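### 4.2 Demonstration at the open day

The system was shown to visitors at the Olirlow open day on Saturday, January 20, 2024. We kept the same controller as in the August trials — only the table covering was changed. Each visitor could choose which object the arm should pick up, and the operator entered this choice by hand. More than 300 people passed our table, and 100 of them agreed to fill in the short form prepared by Ifeoma Bassey. The objects were small blocks and balls, with a woven basket on the table (Figure 3).

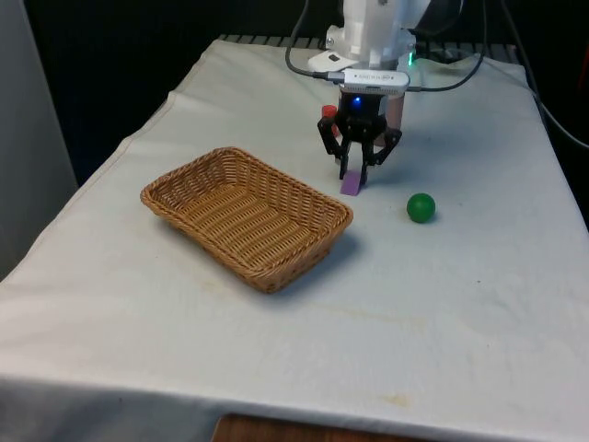 **Figure 3.** The gripper holding a purple block upright, with the basket and a green ball on the cloth.

Visitors asked most often about the speed of the arm, which we had lowered for safety. Their answers are discussed in Section 5.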